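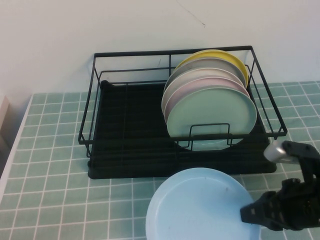

Operators on the Sevmont line kept asking why the arm must be taught again after every change of finger pads, and one of them wrote that the old edition of this guide "says when, but never how". The section below was written again for that reason.

Search this manual Go

Updated January
By the Drorano service desk

4.3 Teaching the plate pick and the rack slots

Do this work after new pads are fitted, after the rack has been moved, or when the counter on the pendant passes 1,374 cycles.

Before you start: set the speed to 50 per cent or lower. Keep the stop button in your free hand.

CAUTION – The fingers can close while you are in teach mode. Do not hold the plate by the rim when you give the close command.

1. Push the drip tray fully under the wire rack and check that the rack does not rock.

2. Lay one plate flat on the table in front of the rack. Use a plate of the same size as those you will run. The colour has no importance for the Fluller gripper.

3. Jog the arm until the fingertips stand beside the rim of the plate. Leave a gap of 3 mm between the tip and the rim.

4. Lower the fingers slowly. They must not touch the table. If they touch, go up and begin again from step 3, otherwise the height will be saved wrong.

5. Close the fingers, lift the plate a little and wait. When it stays level, save the point as PICK.

6. Bring the plate over the first free slot, turn it upright and lower it between the wires. Save the point as SLOT 1.

7. Repeat step 6 for the last slot. The controller calculates the slots between these 2 points by itself.

Note: Plates already standing in the rack may lean. Leave more than one slot free beside them during teaching, so that the gripper body does not push against the row.

Note: If the plate turns in the fingers during step 5, the pads are dirty or badly seated. Clean them with a damp cloth, let them dry and tighten the pad screws – by hand only. See the Wickramasinghe pad sheet for the part numbers.

8. Run one full cycle at the low speed before you go back to normal work.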